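Pillows stacked at the foot of the bed during the day: anyone else?

Posted by asholm_attic, 2022-04-28

Small room, white bed base, grey fitted sheet. I've stopped putting the pillows back at the headboard in the morning and stack them at the foot, flatter one underneath. Clothes I'll wear again get draped over the top. My other half wants it all put away. What do you do? 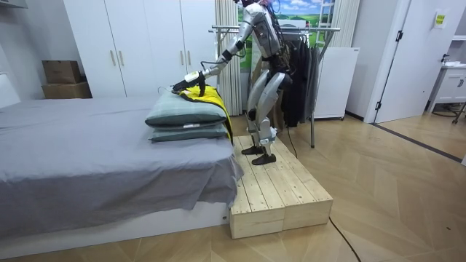
Bit-na Geum
I'd keep the pillows there but get the clothes off them. Your face goes on those covers at night. A hook on the back of the door costs next to nothing.

ledesma28
Same here with the stack. I pull the duvet right off as well and let the mattress air until lunchtime. Only the fitted sheet stays on.

Tolly_P
Disagree with all of this. Pillows go at the head, the bed gets made, done. It takes me two minutes and the room looks tidy.

asholm_attic
Two minutes if you can get round both sides. Mine is tight up one side and I have to kneel on the mattress to reach the corner, which pulls the sheet out.

Iraís Cuevas
Is the sheet the right depth? Mine hung in folds down the front until I measured. The mattress was 26 cm and the sheet was made for a deeper one. Sheet straps from the market sorted it out.

asholm_attic
Not measured it. It's a Skarum one, bought in the January sales, and the packet went in the bin.

Tolly_P
Sheet straps ping off in the night. Buy the right size.

Iraís Cuevas
Mine haven't, and I've had them 14 months.

Bit-na Geum
Back to the clothes. Worn once and going on again tomorrow, that's a chair job. Worn twice, wash it.

ledesma28
No room for a chair by the sound of it. I wouldn't fuss over a clean top lying on a pillow for a few hours.

asholm_attic
No chair, correct. I'll try the door hook and leave the pillows where they are. Will measure the mattress at the weekend.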